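The Last Bus to Baddale

Posted Sep 24, 2021

Missed it by the length of the car park. Saw the lights go round the bend by the chapel and that was that. Thirty quid for a taxi if there was a taxi. No taxi.

So, walking. Sastlow to Baddale, over the top. My mother did it every week in clogs, or said she did.

Rain, then not. Sheep coughing like old men behind the wall. I had the urn in a carrier bag inside another carrier bag and it kept knocking my knee, same knee, every step. Sorry, Mum. Swapped hands. Sorry again.

She wanted the reservoir. Not the pretty end, the end by the pump house where she'd once been kissed by somebody who wasnt my dad. She told me that in March, in the hospital, with her teeth out. Laughed till the nurse came. I never asked who. Four months of visiting and I talked about parking.

Gate. Mud. Other gate, tied up with blue string, wet knot, gave up and climbed it. Tore my good coat. The funeral coat, so what else was it for.

At the top you get both valleys. Sastlow all orange behind, Baddale three windows and a pub. The Condine works used to light up this whole side, 400 men on nights and her on the canteen till, giving the wrong change to the ones she liked. Dark now. Cuevas bought it and shut it inside a year. She kept the apron.
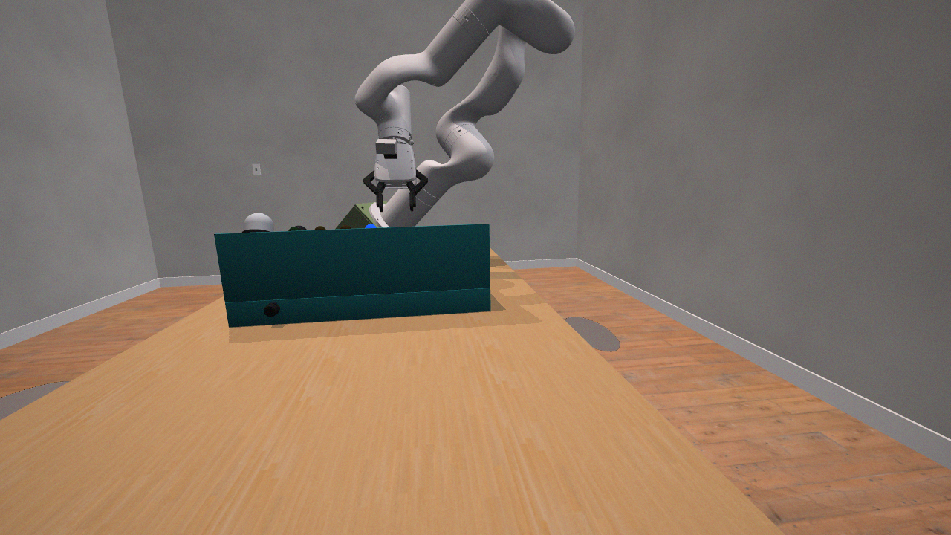

Down was worse than up. Went on my backside twice, held the bag up in the air both times like a waiter. Something big moved off through the bracken and I said good evening to it. Out loud. In her voice, the till voice.

Then the water. You smell it first, pennies and leaves. Pump house with its door boarded over, a bench I didn't remember. I sat. Took the lid off, and of course the wind got up, it would.

"Wait," I said. "Just wait a minute."

It was some minute. I told her about the coat. I told her the bus driver had definately seen me. I asked her who he was, the one who kissed her, and a coot or something shouted from the far bank.

Then I tipped it, low down, close to the water, and it went out grey and stayed on top longer than I thought it would. First bus back was ten past six. I put the lid in my pocket and waited for it.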